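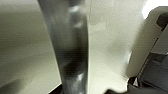
Stustham reopens parts counter with new storage layout

Stustham has reopened the parts counter at its Wirico depot after a refit of the storage area behind it. The work covered shelving, wall panels and lighting, and finished in June.

The store now holds 1,494 stock lines in 16 bays. Small fittings are kept nearest the counter, with long and heavy items on the lower levels at the back. Each bay has its own pick list, and shelf labels follow the part number order used in the printed catalog.

"The old layout grew up bit by bit, and similar parts ended up at opposite ends of the room," said Lucie Turcotte, stores supervisor. "Staff were walking the full length of it for a single order."

Surfaces in the work area are plain and light in color – a change requested by counter staff, who had trouble finding dark parts on the previous dark shelving. Smooth or rounded parts are to be laid flat or held in a rack.

The depot handled more than 4,000 counter orders last year. Darren Hebden, who managed the refit, said 77 slow-moving lines had been transferred to the Zarei warehouse and can be ordered for next-day pickup.

The counter opens at 7:30 a.m. Account numbers and order forms are unchanged.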